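We use cookies to remember your settings. Accept | Manage

Guides > Storage > Small Parts

How to Label Storage Bins So the Labels Stay On

Most labels fall off because the plastic was never cleaned. Set aside an evening for a shelf of 17 bins.

1. Clean the spot

Wipe the front of each bin with rubbing alcohol and let it dry for two minutes. Dish soap leaves a film, so skip it here.

2. Sort before you write

Decide what goes in each bin first. One kind of item per bin is easiest to keep up. If two kinds have to share, put both names on the label, the more common one on top.

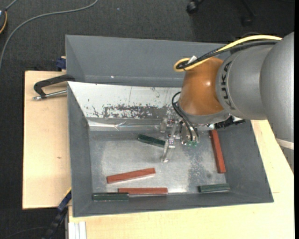

3. Print or write the label

Use letters at least half an inch tall. We use Drornlow vinyl tape, but any outdoor tape will do. Round the corners with scissors. Square corners lift first.

4. Press it down

Start at one end and rub toward the other with a dry cloth. Leave the bin alone for 8 hours before you handle it much.

5. Keep a list

Write the bin names on one sheet and tape it inside the cabinet door. Update it when you move things.

Comments

stumlow_shed: Does this work on the textured kind? Mine peel by March every year.

pegboard2054: Textured ones need a tag on a zip tie. Tape never held on mine.

garagerow: Put the label on the short side if your shelves are deep.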